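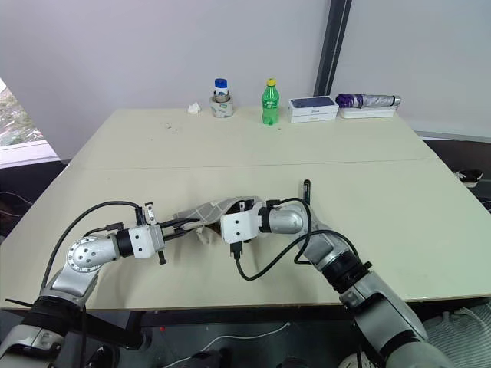

Two-arm station with a gray grid-print cloth at the table.

Working Beside the Folding Station: Tips for Workroom Staff

Pimen has introduced automated folding in its linen workroom. The guidance below applies to all staff on the day and evening shifts. Questions may be directed to Thitima Suksawat, workroom supervisor.

Preparing the cloths
Shake out each cloth before placing it on the table. A cloth that arrives in a tight ball takes longer for the arms to open. Sort by size first and keep printed cloths together. Lots are limited to 46 pieces; larger lots should be divided before they reach the station.

Keeping the table in order
Small items such as jars, bottles and tape belong along the far edge, well clear of the grippers. Wipe the tabletop at the start of each shift, including the seam between the two panels, where lint collects. Do not move or tuck in the arm cables. If a cable appears caught, press stop and call Somkiat Yensuk in maintenance.

When a fold goes wrong
Do not reach between the arms while they are moving. Press stop, wait for the light to turn amber, remove the cloth and set it in the hand-folding bin. Record the lot number on the sheet. No employee will be marked down for stopping the station.

Changes to duties
Staff who formerly folded for the full shift now divide their time among sorting, inspection and mending. Hand folding continues for fitted sheets and any item over 78 inches. Each employee changes task every 56 minutes, and inspection work is to be done seated where possible.

Training
Sessions last 20 minutes and are held each Wednesday before the day shift. Attendance is paid. Staff who prefer to remain in mending may apply in writing to the supervisor by the end of September.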